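HOME FOOD STORAGE, UNIT 4
Sorting the table before you put things away

Reading for this unit: pages 90 to 97 of the course packet. Bring the packet on Monday.

Last unit dealt with shelves and bins. This one backs up a step, to the point where the shopping is out of the bags and nothing has a place yet. Most storage mistakes are made at this point. People put things away in the order they pick them up, and the potatoes end up in the refrigerator drawer with the fruit.

Clear one end of the table and put everything there. Leave the rest of the surface open, so that you have room to make groups. Pull the items apart far enough that you can pick up one without rolling another.

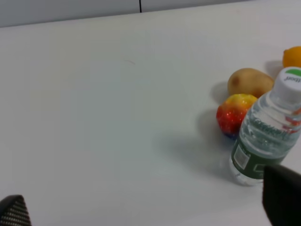 Notes by Ruby-Lee Merrick. Exercises by Declan Stubbs.

A potato, a bottle of water and two pieces of fruit, one of them orange and shaped like a lemon, are enough for a first sort. The red and yellow one may be a toy or artificial fruit. For the exercise, treat it as a peach.

Group 1: cool, dark, dry. Potatoes go here. They should be kept out of the light, in a paper bag or an open box, and they should not be washed until you are ready to cook them. Light turns the skin green and the potato bitter. Brown spots on the skin are common and do not by themselves mean the potato is bad. Check for soft areas and for sprouts. Do not store potatoes with onions.

Group 2: counter first, refrigerator later. Peaches, plums and pears. Leave them out until they give slightly near the stem, then move them to the refrigerator and use them within a few days. Keep them in one layer, as they bruise under weight.

Group 3: refrigerator. Lemons last a week or so on the counter and several weeks in a closed bag in the refrigerator. Whole lemons only. A cut lemon should be covered and used soon.

Group 4: pantry shelf. Sealed bottled water. Store upright with the cap tight, away from the stove and out of direct sun, and away from cleaning products or paint. Once opened, it moves to the refrigerator.

Exercise 4.1
Take your next grocery trip and sort it into the four groups before putting anything away. Write down any item you could not place. Half a page is plenty.

Exercise 4.2
Repeat the potato check from Unit 2. Note where the potatoes are kept now and whether light reaches them.

Terms to know: ripening, sprouting, single layer, first in first out.

Next unit: Bread and dry goods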